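List: skedska-playspaces
Date: 2018-09-28
Subject: Re: Foam floor, part two (wood-look tiles, again)

On the foam floor question, someone on this list wrote:

> We have bare boards in the playroom and a kid who has just figured out
> how to throw things. I have been looking at the puzzle mats, the ones
> with the printed wood grain, and have three questions for people who
> own them.
>
> 1. Do they stay together, or do you spend your life pushing the tabs
> back in?
> 2. Can you mix makes? I have been given a bag of Vulus tiles and was
> thinking of filling in with Dolareck.
> 3. Does anything get modeling dough out of the joints?
>
> Also open to being told to buy a rug.

Buy a rug. There, that's the short version, and you can go to bed.

The long version is that we have had foam down in the playroom for 2 years and I have feelings about it. I'll take your questions in order and then add one you didn't ask.

1. Staying together

In the middle of the room, yes. Once a tile has neighbors on all four sides it has nowhere to go. The edges are another matter. Ours creep toward the door over the course of a week, and by laundry day there's a gap along the baseboard wide enough to swallow a crayon. I push the whole floor back with my foot and we start again. Double-sided tape works until you want to lift a tile to clean under it, and then you own a tile with a bald patch and a floor with a sticky one.

Do leave a little slack at the walls. I trimmed ours tight the first time, feeling very professional with my utility knife, and the first warm afternoon the floor rose up in the middle like a loaf of bread.

2. Mixing makes

No. I tried this so you don't have to, and also because I'm cheap. The tabs look the same in the bag. They are the same shape in the way that two left shoes from different stores are the same shape. Our Vulus tabs were a hair fatter than the Dolareck sockets, and you can force them, and they'll sit there resenting it, with a ridge all along the seam that every toy truck will find. The thicknesses didn't match either. If you've got half a room of one make, put that half under the table and buy one full set of something else for where the kid lives.

Colors I would mix all you like. The wood-grain print is a strange idea to begin with (what tree is this, exactly?), so you may as well enjoy it. We went with dark red, pale gray and teal, which sounded like a bad hotel when I said it out loud, and I've grown fond of it. One warning – with the lamp turned down in the evening the dark red goes very dark indeed, and small things left on it are found by foot. The gray is much kinder in that way. I'd put more gray by the door if I did it over.

3. Modeling dough

Oh, friend. The flat part of a tile is easy. Let it dry, bend the tile a little, and it comes off in flakes. The joints are where it goes to retire. What works for us:

– Never go at it wet. You'll only push it further in.
– Pop the one tile out, take it to the sink, and use an old toothbrush along the cut edge. Skip the fancy scrubber. I bought the Lehner one and it took off some of the printed grain along with the dough, so I now have one tile with no knots in it.
– One tub out at a time, lid back on before the next color gets opened. It's the only house rule with a decent record of being obeyed. The tub stays on the floor next to whoever is using it.

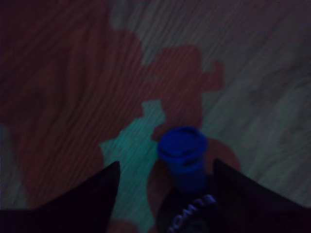
4. The one you didn't ask

Smell. Air them out before you lay them. Ours spent three days leaning against the porch rail in September and still came in smelling like a new shower curtain. It went away in the end. Stand them up separately if you can; I stacked mine the first night and the ones in the middle had learned nothing by morning.

You'll also want to number the backs with a marker if you've trimmed any to fit. I didn't, and every deep clean ends with me on my knees holding an odd-shaped piece of teal and trying it against each wall in turn.

If you still want the foam after all that, I have 34 border strips in the garage that you can have for the postage. They fit the Vulus. They came free with the tiles and we used none of them.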